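Dorian Jacquet has been fixing up and reselling small apartments for 16 years, and he would like you to stop buying "miracle" wall paint. I went to see him expecting a sales pitch of his own. I got one, in a way, though it was mostly for patience.

We talked at his kitchen table, where he had lined up sample cards from Prorkari, Jollia and Huet. All three promised one coat. "One coat over what?" he said. "Over the same color, on a wall with no marks, with a good roller, sure. I could do that with leftovers."

I pointed out that plenty of people online swear by the one-coat stuff. He shrugged. "They post the picture the same night. Ask them in November, when the sun comes in low and hits the wall from the side."
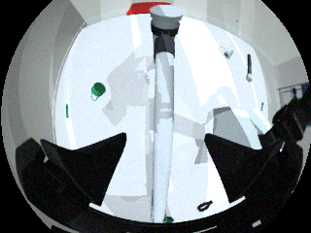 **So is there any paint that really covers in one coat?**

Some will, if the old color is close to the new one and the wall is clean and sealed. Go from dark red to cream and you should plan on primer plus two coats, whatever the can says.

That sounded a little too firm to me, and I told him so. He has never tested these paints side by side in any careful way, and he admits it. What he has is a notebook with a page for each apartment, listing what went on the walls and how many times he had to go back. The last 12 apartments are all in there. By his own tally he needed a second coat in every one of them. It's his tally, his walls and his rollers, so take it for what it is.

His bigger complaint is about color advice. He read me a line from a Jollia leaflet saying that pale gray "opens up" a small room. "Opens it up to what? The room is 900 square feet less than you wanted before you paint it and 900 less after." He does use pale gray himself, a lot, and when I asked why, he looked a bit caught. "It sells," he said. "People have seen it in other places, so they don't argue with it."

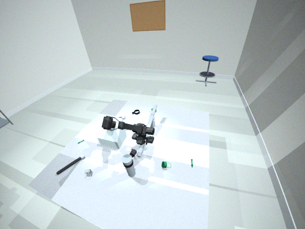
*Light gray walls, and one much darker.*

I'm less sure than he is that color does nothing. I've lived in a brown bedroom and I've lived in a white one, and I know which one I hated in winter. Jacquet's answer was that the white one probably had a better window. It did, so I dropped it.

On drop cloths he was almost cheerful. He won't buy the thin plastic kind, which he says slides around and sticks to his shoes. He uses old cotton bedsheets folded double, and he changes them when a spill starts to soak through. I asked if a sheet wasn't just asking for a stained floor. "If you leave a puddle on it, yes. Don't leave a puddle on it."

He had less to say for Mullis, a deglosser that is supposed to save you from sanding. He tried it on 19 doors in one building. The paint held on most of them and peeled near the handles on the rest, and he couldn't tell me whether the product was to blame or years of greasy hands. He went back to sandpaper either way.

Before I left I asked what he'd put on my own hallway, which is a tired yellow. He wanted to know if the yellow bothered me. I said it didn't much. "Then wash it," he said, and started putting the sample cards back in their envelope.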